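Subject: Re: [bench-arms] Budget for the second arm at Ultdale, sim first or hardware first?
From: Jeptoo Tanui
Date: 24/09/2024

Wycliffe Gachanja wrote:
> Jeptoo, before I sign anything I need to know what the 3227 covers.
> Is it the arm on its own, or the arm with gripper and mount? And do
> we need to pay for the simulation seats on top, given that we have
> the room at Sala from July anyway?

Wycliffe,

The 3227 is arm, gripper and base mount. It does not cover the table, the wrist camera or the simulation seats. The seats are 366 for the year from Pliltora, and I would like to keep them in.

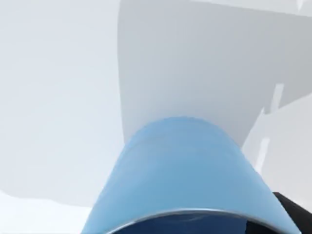

The wrist camera is the line I am least sure of. I had put down 100 for it, for a plain fixed-focus unit. Close in on a cup the view is mostly blue cup wall, with a bit of black finger in the bottom right corner, and I doubt a fixed-focus unit will stay sharp at that range. Please treat the 100 as a minimum until Wevska sends a proper price. I would also like a second camera looking at the whole table, which can be a cheap one.

On the table itself, Hortensia wanted the wide one and I had quoted for the narrow one. The wide one leaves room to keep the trays out while the arm is working. The top should not be bright white if we can help it. In simulation the white costs nothing to change, but a real top in the wrong finish means buying another. Allow around 1000 for the table, delivered and bolted down.

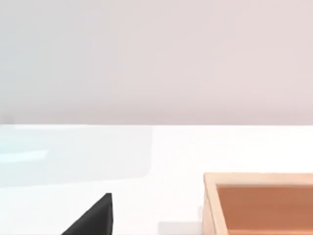 Kimutai Rweyemamu would rather see the table money held back until the arm has been ordered and the bolt pattern confirmed in writing. The last mount at Ultdale needed an adapter plate, and that came out of the repairs line. I agree with that and have moved the table to the second order. It does mean the arm may sit in its box for a while.

On your other question, the seats are worth paying for even with the room. The cup and coaster task is set up there already, and we can try gripper widths on it before choosing fingers. The supplier lists two finger sets and will not take back an opened one. For picking up a cup by the wall, one finger goes inside the rim and the other stays outside, so the inside finger has to be narrow. I want that settled before the order goes in.

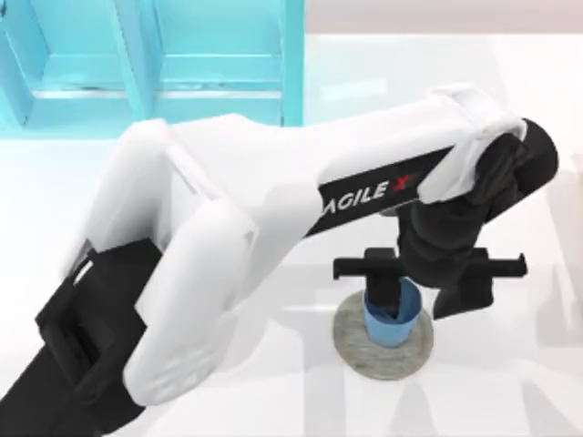
2 min read

Notes for the order, copied from the planning page so that they are all in one thread:

Arm, gripper and mount: first order. Ask for the lead time in writing.
Finger set: first order, narrow type unless the trials say otherwise.
Simulation seats: renew now, separate invoice to Sala.
Wrist camera: wait for Wevska.
Table: second order, after the bolt pattern.
Spares: nothing allowed yet. Kimutai Urio asked for a spare set of fingers and a cable, and I think he should have them.

Wycliffe, if you can approve the first order and the seats, I will send both through this week. The rest can wait for the next round. Could whoever has the old mount drawing please post it here, as my copy is missing the second page.

Jeptoo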